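Reading Room > Short Fiction > The Long Desk

The Long Desk
by Thitima Kongkaew

In the last week of May we cleared the office of Phyllis Ackroyd. She had worked there for 35 years, first for Rudd and then for Bremari, when Bremari bought the upper floor. She left us a letter with instructions. The letter was two pages, and the second page was only about the blinds.

I came at eight in the morning and Wayne Hulme was already there. He had taken a black chair from the wall and placed it where he could look across the room. He did not say good morning. He was her nephew, and I was the person who had shared her tea for six years, so neither of us knew who should begin.
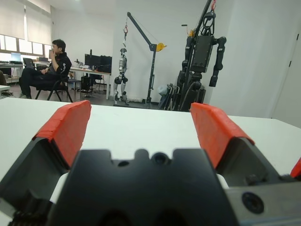 4 min read

"Do you think she meant all of it?" he asked me after some time. He spoke through his fingers, as he did when he was a boy, according to Phyllis.

"She wrote all of it," I said.

"It's not the same."

I opened my laptop on the long desk and read him the first page again. The chairs were for the church hall. The plants were for Yvonne Bellamy on the ground floor, who had watered them anyway. The papers from the Dultimari years should go to the archive, in order, and should not be read by persons who are in a hurry. I stopped at this sentence because I was in a hurry, and I think that Wayne was too.

"And the small things," he said.

"The small things go on the white table. In a row. And Jade chooses first."

Jade was his daughter. She was late, and he looked at the door often. They had not spoken much since winter. Phyllis had told me this in the same voice in which she told me that the printer had no paper, and afterward she looked out of the window for a long time.

I had always liked the white table. When the sun was high it became so bright that you could not read a letter on it, and then Phyllis would get up and pull down the blinds to the middle. Never lower. She said that a room with closed blinds is a room where somebody is ill.

Yvonne came up at nine for the plants. She needed three trips. On the last one she stood with a fern in her arms and told us that Phyllis had once lent her 200 dollars and had never mentioned it again, and that she had paid it back in envelopes under the door, a little each month.

"She didn't say thank you for the envelopes," said Yvonne. "She only left the empty ones on my mat so I could use them again."

Wayne laughed then, for the first time. He took his hand away from his mouth to do it.

When Yvonne had gone, we heard steps on the stairs. They were quick in the beginning and slow at the end. Jade came in with wet hair and a bag on her shoulder, and she kissed me and then, after a moment, she kissed her father on the top of his head. He kept very still, like a man with a bird on his sleeve.

"Is this everything?" she asked, and went over to the table.

"Everything that is small," I said.

She did not touch anything. She bent down to look at the row, with her hands behind her back, as we teach children to do in museums. She looked longest at the phone.

"Does it have her voice on it?"

"I don't know," said Wayne. "I didn't try."

"Were you afraid?"

"Yes."

I went to the desk and typed some words which were not necessary. Behind me it was quiet. Then Jade said that she would like it if he chose first, and he said that the letter was clear, and she said that Aunt Phyllis could not fire them. 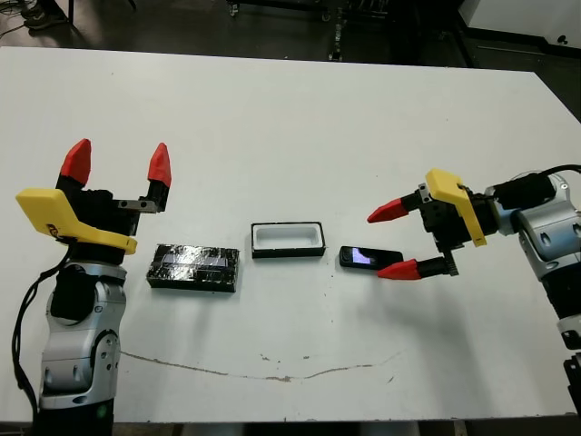

The second page

By noon the archive boxes were taped and the man from Panelent had telephoned to say that he could not come for the shelves before four. We ate our sandwiches by the windows. Jade had the phone in her pocket after all. Wayne had told her to take it, and she had told him that they would listen together, at home, and that he must drive slowly because she was not ready.

"You haven't read us page two," she said to me.

So I read it. Phyllis wrote that the left blind sticks and should be pulled from the side and with patience. She wrote that the cord must not be wound around the hook, as Wayne used to do it in his school holidays. She wrote that in the afternoon, if people were still in the room, somebody should raise them all the way, so that the next person finds it light.

"I was nine," said Wayne.

He stood up and went to the left window. He took the cord in both hands, and it stuck. Jade put down her sandwich and came to stand next to him.

"From the side," she said.

"I am at the side."

"More."

I shut the laptop and put it in my bag with the letter.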